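Two seats and a long drive: Cirilo Villaseñor on selling the Prilter

I'd been trying to pin down Cirilo Villaseñor since May, when I heard his dealership had moved more Prilters than any other lot in the state. He runs Cisternas, out past the fairgrounds, and he does most of his talking while walking. I learned to write and walk at the same time (badly, I can barely read my notes).

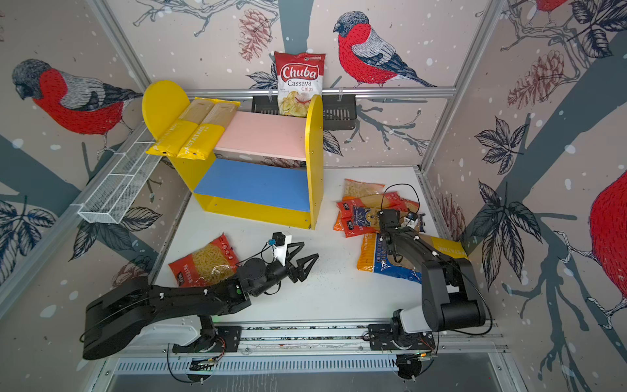 Page last changed: May, 4:15 p.m.

If you haven't met it, the Prilter is the little electric runabout from Nenden, with 2 seats and a cargo bed that folds flat. I drove one over to see him and loved it, so take this whole thing with a grain of salt!

"I didn't want it," Cirilo told me before I'd even asked. "I told the Nenden rep, my customers buy trucks. You bring me this, I'm going to be dusting it until Christmas." He ordered 2 anyway, and they were gone before the floor mats came in. Last year he sold 65.

Who's buying? I guessed college kids, and he laughed at me. "Retired people. And plumbers! A plumber came in, put his snake in the back, closed the hatch, and asked me where to sign." He says the second-car crowd is the bulk of it, folks who keep the pickup for weekends and got tired of filling it up to go to the bank.

I brought up the heater, which takes a big bite out of the range in January. He didn't duck it. "I tell everybody. I make them drive it cold. If you find that out after you paid me, you're never coming back, and your cousin isn't either."

His sales manager, Delia Mansilla, joined us by the service bays with a coffee in each hand, neither of them for me. She handles the trade-ins and thinks the used market is where things get interesting. "We took one back with hardly a scratch and I had three people fighting over it," she said. "I could've sold it by text." Her one complaint is the paint. Nenden offers four colors and she'd trade all of them for a decent dark green. 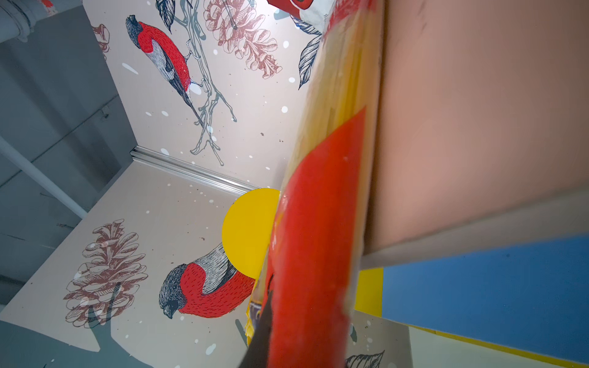
What comes next on the lot

Cisternas is putting in its own chargers this summer, built by Stundeck, and Cirilo is still grumbling over the bill. Customers will get the first $300 of charging free. "Delia's idea," he said. "I would've said a hundred."

"He did say a hundred," Delia said.

He's also been promised the longer version, the one with a back seat, though he won't put down deposits until Nenden gives him a price in writing. I asked if I could get on the list anyway. He wrote my name on the back of a parts invoice and stuck it in his shirt pocket.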